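Policy trained on hand-held gripper demos ignores the clear tray but does fine on the yellow dish. Data problem or camera problem?

Asked by Zubaida Orakzai in Imitation learning
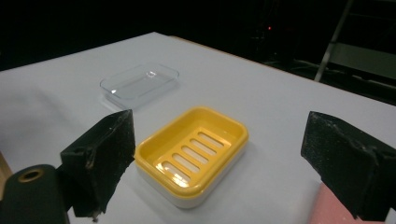

Wrist view at the start of one demo: yellow soap dish in front, clear tray behind it.

I am training a policy from demonstrations collected with a hand-held gripper. The task is to pick up a named item from a white table and put it down on a marked spot. I have 763 demos after filtering, all from the wrist view, with no external camera. Actions are relative end effector poses and the image encoder is a small pretrained one, fine-tuned with the rest.

When the target is the yellow soap dish, it succeeds in 57 of 100 trials, and most of the failures are poor grasps at the rim. That is about what I expected at this stage. When the target is the clear tray, it either hovers over the table or goes for the soap dish instead. I stopped after ten attempts because it never got near.

The two targets are close to balanced in the training set. Validation loss looks much the same for both, which is the part I don't understand. Lighting is low because we keep the overhead lights off in the evening, and most of the collection happened then.

Should I collect more demos of the clear tray, or is this something more data won't fix? I would rather not spend another month on collection if the answer is in the images.

Edit: images are resized to 224 square before the encoder. Random crop and colour jitter are both on.

3 answers

Answer from Kwesi Amissah (accepted)

Look at your images at the size the network gets them. In the one you posted, the tray is mostly a few thin glints along the rim, against a table that is nearly the same shade. After resizing I would expect a lot of that to go. The yellow dish will survive almost anything you do to it.

The validation loss doesn't surprise me. You are scoring one step at a time on frames from human demos, where the hand is already moving the right way. The network can get a low error by carrying on with the motion, particularly if you feed it past poses. At test time it has to start from rest and find the tray, and there the loss tells you very little. Split the error by phase and look only at the first second of each demo. I think you will see the two targets come apart.

What I would do, in this order:

Turn the jitter down, or off for brightness and contrast. On a faint edge it can wipe out the little signal you have.

Train once at a higher resolution with everything else fixed. It is slow but it answers your question.

Black out the yellow dish in some held-out frames and see whether the predicted action for the tray changes. If it does, the policy is using the dish as a landmark.

Then collect a small batch with the lights on and a lamp off to one side. I went from never finding a clear lid to finding it most of the time with that change, although mine was on a grey bench, so don't read too much into it.

Answer from Mārtiņš Kļaviņa

Agree with most of the above. I would also check how the items were laid out. If the dish is usually nearer the gripper at the start, as it is in your picture, "go to the near thing" is an easy rule to learn and it scores well on half the data. Swap the positions for 100 demos and keep those separate as a test set before you train on any of them.

Also, which history length are you using? With two frames or more I have had the hovering you describe. Dropping to one frame cured it — grasps got a bit worse.

Comment from Zubaida Orakzai: Two frames. I went back through the layouts and the dish is nearer in far more than half of them, so that is my fault. First-second error on the tray is more than double the dish. Running the higher resolution now.

Comment from Kwesi Amissah: Change one thing per run if you can, or you won't know which of them did it.

Answer from Verna Dvorak

Just get more data. We had 3,000 demos before ours worked on anything see-through. Or put tape on the tray.

Comment from Mārtiņš Kļaviņa: Tape is fine for finding out whether it is a vision problem, but then you have trained on a tray with tape on it.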